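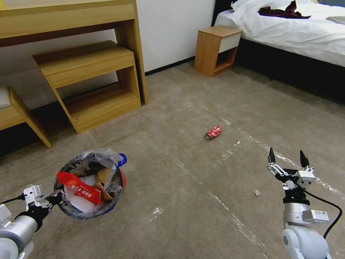 Trimovton, September

Missed the last Estley ferry because the 6:40 pm was canceled, can I get my room money back?

Posted by Sobia Jadoon

I had a car reservation on the 6:40 pm from Trimovton to Estley. The sign at the ticket booth said canceled, no crew, and the 8:15 was already full with people from the sailing before. I ended up paying for a room in town and crossed the next morning. The booth gave me a slip with my reservation number and told me to "go online." I went online and the form only has a box for the fare. Is there any way to claim the room too? And do I lose the reservation fee?

Posted by pierhand

You should get the reservation fee back without doing anything. When they cancel the sailing it goes back on the card by itself, mine took 2 weeks. The fare is a different matter. If you used the same ticket the next morning then you used it, and there is nothing to refund.

For the room, use the general claims form and skip the refund form. It is under Contact, then Claims, on the Durberg Line site. Attach the hotel receipt and a photo of the slip. In the text box put the sailing time, the word "crew" and the time you were told. They pay for crew cancellations when it was the last boat you could get on. They do not pay for fog or wind. I got up to half of mine back last winter. Keep the slip, they asked me for it again later.

Posted by meireles_road

good luck. I have been riding since the old boat and they never paid me for anything. Take the early one

Posted by Tollgate

Adding to what pierhand wrote — the 8:15 being full matters. The claims desk will look at the schedule, see a later boat, and turn you down. Say that you were in the standby lane and did not get on. If the booth wrote a lane number on your slip, include that.

The text box stops at 500 characters and does not warn you, so write it somewhere else first and paste it in. There is also a time limit for claims. It is printed on the back of the slip in small type, so check yours before you do anything else. If they say no, you can reply to the same email and ask for a second look.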